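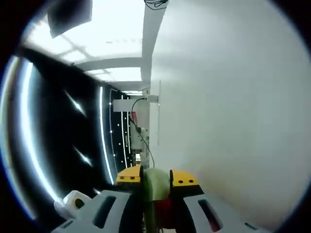

Berkedura opens its renewed passage and service rooms in Tradville

TRADVILLE, Fri 14 December. Berkedura, the maker of furniture and storage for small homes, is pleased to announce that the inside passage of its Tradville building is open again to visitors and staff. The work was planned by the interior office Arketeo and it was made while the building stayed in use.

The passage is the way between the front showroom and the rooms at the back, where orders are prepared and where customers can discuss their plans with an adviser. It is a narrow space and it will stay narrow, as the outside walls of the building could not be moved. The task given to Arketeo was to make it brighter, easier to clean and more pleasant to walk through.

A white side and a dark side

The new passage has a clear character. On one side there is a large, smooth wall in plain white with a matte finish. On the other side there is a dark and glossy surface. Overhead the ceiling is light and carries wide light panels, with a white beam crossing between them.

Before the work, the passage had three different wall colors, a row of small lamps and many notices that were fixed with tape. Visitors told the staff often that they thought they had entered a storage area by mistake. Some of them turned back to the showroom and waited there.

"We looked at many colors and in the end we chose only two," said Delyth Hopkin, who led the design at Arketeo. "The white wall gives back a lot of light and it is quiet for the eye. The dark side is deeper. When a person walks there, he or she understands where the passage goes, and does not need a sign for it."

The white wall is finished with Morgan, a matte coating that Arketeo also uses in its own office. It was applied by hand in thin layers, and every layer needed time to dry before the next one. For this reason the wall took longer than any other part of the project. Small marks from bags and boxes can be removed with a soft cloth and clean water. Berkedura has kept a quantity of the same coating in the building for later repairs.

Light from above

The old lamps left the middle of the passage in shadow, especially in winter afternoons. They were removed in the first week. The new light panels are set in the ceiling and spread their light over a wide area, also down the white wall.

The light level can be changed from a switch by the showroom door. In the morning, when the cleaning is done, it is set to the highest level. During opening hours the staff may choose a lower one. Berkedura has asked the electrician to write down the settings on a card, and this card is kept at the reception desk so that every colleague can use it.

The ceiling beam belongs to the old construction. It carries weight and could not be taken away. Arketeo considered covering it with a lower ceiling, but this would have made the passage feel more closed. The beam was cleaned, filled where necessary and painted white.

Work done in 11 weeks

The project started in June with the measuring of the building, and the plans were discussed with all departments. The construction itself took 11 weeks. The heavy work was done in the evening, and the passage was cleaned every night so that the orders could go through on the next day.

In total, 465 square feet of wall and ceiling were renewed in the passage. The two service rooms behind it received new paint and new shelves. Berkedura also used the occasion to look through its stock of samples, which had been growing for many years. Almost 3000 samples of wood, fabric and handles were sorted. Those which are still in production have now a fixed place on the shelves, with a label on the front. The others were given to two schools in Tradville for their craft lessons.

Haziq Tjoa, manager of the Tradville building, said that the staff was patient during a period that was not always comfortable.

"There was dust, there was noise, and for some weeks we had to carry everything through the side door," said Mr. Tjoa. "I want to thank my colleagues for this. I walk through the passage perhaps twenty times in a day, and I am still happy each time that I switch on the light. Our customers notice it too. One lady asked me who painted the wall, as she wants the same one in her kitchen."

Rules for daily use

To keep the passage in good condition, Berkedura has agreed on some simple rules with its staff. Deliveries are brought directly to the service rooms and are not put down on the way. Carts with metal corners stay in the back. Notices go on the board in the staff kitchen, and no tape is used on the new wall. The dark side is wiped with a dry cloth at the end of the day, because fingerprints are more visible on a glossy surface than on a matte one.

Visitors who come with a stroller or a wheelchair can use the passage during all opening hours. If they prefer the wider way by the side door, they are kindly asked to ring the bell and a member of the staff will open for them.

Next steps

After the passage, Berkedura will continue with the front showroom. The kitchen displays will be moved closer to the window and the area for children's rooms will become larger. Arketeo has already presented a first plan. The showroom will stay open during this second part, with only single areas closed for short times. The exact program will be announced at the entrance and in the customer letter.

Berkedura also invites the neighbors of the building to come and see the renewed rooms. There will be coffee and cake in the showroom, and Delyth Hopkin will explain the choice of colors and answer questions about the Morgan finish. A small booklet about the project was printed in 400 copies. It contains the floor plan, a short history of the building and advice for people who want to bring more light into a narrow hallway at home. The booklet is free and can be taken at the reception desk as long as it is available.

About Berkedura

Berkedura makes shelves, wardrobes and kitchen storage for small homes. The furniture is built to order, and the measuring and the installation are done by the company's own staff. The Tradville building includes the showroom, the service rooms and the office for customer advice.

About Arketeo

Arketeo is an interior office which plans shops, offices and private homes, with a special interest in older buildings that stay in use during the work.

Contact for the press

Haziq Tjoa, Berkedura, Tradville. Floor plans and the text of the booklet can be sent on request. Journalists who wish to visit the rooms are asked to make an appointment at the reception desk.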